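**Open day at the Lencho lab – worth the drive?**

**kakwood_dan** – Mar 3, 2024

Back from the robot open day at Lencho. Long post, sorry, typing on the train.

Got there at ten, line already down the stairs. 40 people per slot, they let you into the back room in small groups. Demo is floor pickup. Stuff lying on the floor, two-arm robot has to go get it. No belt, no bins, just a room like somebody's spare bedroom.

Talk beforehand was by Selamawit Gebremichael. Good speaker. Said they'd logged 1,485 pickup tries since October and the hard part is still anything soft or shiny. Bags are the worst. She did not give a success rate, I asked twice.

**tinplate**

So what was the rate in your slot? You must of seen a few goes.

**kakwood_dan**

Four goes while I was in there. Got three. The miss was slow and kind of sad, it closed on air and then just sat thinking. Guy next to me groaned out loud.

**moss_and_bolts**

I went in the afternoon. Not impressed tbh. You wait an hour for a thing my kid does when told. And the talk was mostly slides about Jisby, their scheduling software, which I did not come for.

**kakwood_dan**

Fair on the slides. Disagree on the rest. Your kid has had years of practise and a better hand.

**rilura_fan22**

Did they let you near the arms? At the Rilura day last year we were behind a rope the whole time, couldn't see a thing past the tall people.

**kakwood_dan**

No rope. Tape line on the hall floor and a guy with a stop button. You could lean in at the door. They had a screen in the hall with the camera views too – that was the best bit for me, way more use than standing at the back.

**moss_and_bolts**

Screen was off when I was there. Typical.

**tinplate**

Two fingers per hand or more? Lencho's page says nothing. I've got 200 bucks of servo parts in a drawer waiting for me to pick a design to copy.

**kakwood_dan**

Couldn't tell you the spec. Black fingertips, pointed, silver links. GALBOT printed on the housing. They're handing out stills to anyone who signs the sheet, I took two. First is from the wrist, the other is the higher view with both grippers and the cap, can and bottle on the floor. 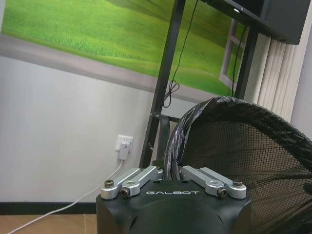
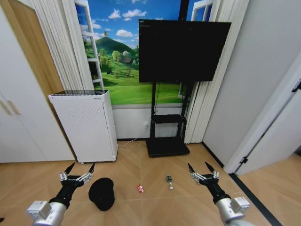 **tinplate**

Ok that helps, ta. Looks like flat links with hex screws at the pivots in the wrist one, I can cut those. Still want to know how hard it squeezes. Selamawit Gebremichael told a friend of mine by email that they turn the grip force way down for visitors, so your three out of four might not mean much either way.

**moss_and_bolts**

Then it's a show, like I said. Run it at full force or don't bother.

**kakwood_dan**

With people leaning in the door? No thanks. Next one is in October, same building. Sign up early, the page said 1,000 on the waitlist for this one. Parking is still terrible btw, use the lot behind the bakery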